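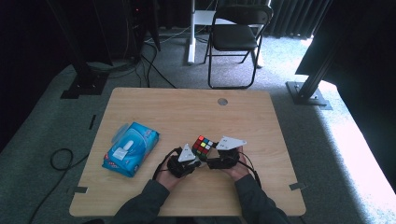
Der Zauberwürfel, zwischen zwei schwarzen Greifern gehalten, über dem hellen Holztisch, daneben die Feuchttücher.

Seit Juni habe ich wieder einen Zauberwürfel, und seitdem bleibt hier abends so einiges liegen. Eigentlich wollte ich am Samstag nur den Schrank im Flur ausmisten (das nehme ich mir jedes Jahr vor, ihr kennt das), und dann lag das Ding ganz hinten in einer Kiste, zwischen alten Ladekabeln und einem Reiseführer für Nerkberg. Verdreht natürlich. Ich habe ihn bestimmt 15 Jahre nicht in der Hand gehabt!

Als Kind konnte ich genau eine Seite. Immer Weiß, und dann habe ich ihn stolz so ins Regal gestellt, dass man die anderen fünf nicht sehen konnte. Diesmal wollte ich es richtig lernen, also Schicht für Schicht: erst das Kreuz, dann die Ecken, dann die mittlere Reihe. Bis dahin ging es erstaunlich gut. Die letzte Schicht ist eine andere Geschichte — da dreht man einmal falsch und fängt praktisch wieder bei null an. Mein bester Durchgang liegt bei 98 Sekunden, aber fragt bitte nicht nach dem Durchschnitt.

Was ich völlig unterschätzt habe: wie klebrig so ein Würfel wird. Man dreht und dreht, isst nebenbei ein paar Chips, und irgendwann fühlt sich jede Kante eklig an. Deshalb gehören Feuchttücher bei mir jetzt fest dazu. Ich wische nur kurz über die Flächen und trockne gleich nach, sonst lösen sich bei den alten Modellen gern die Aufkleber an den Ecken. Meiner hat noch richtige Aufkleber, und ich finde das auch schöner als die Varianten aus durchgefärbtem Kunststoff.

Und dann der Tisch! Auf dem Sofa klappt es bei mir überhaupt nicht, da rutscht mir ständig alles weg. Auf einer hellen, ruhigen Tischplatte sehe ich die Farben viel besser, vor allem Rot und Orange, die ich bei Lampenlicht gern mal verwechsle. Abgerundete Ecken sind übrigens ein Segen für alle, die so gegen Möbel laufen wie ich.

Als Nächstes will ich die 4 Zugfolgen auswendig lernen, die mir für die letzte Schicht noch fehlen. Zwei sitzen halbwegs, bei der dritten verknoten sich mir die Finger. Der Schrank im Flur ist übrigens immer noch nicht fertig.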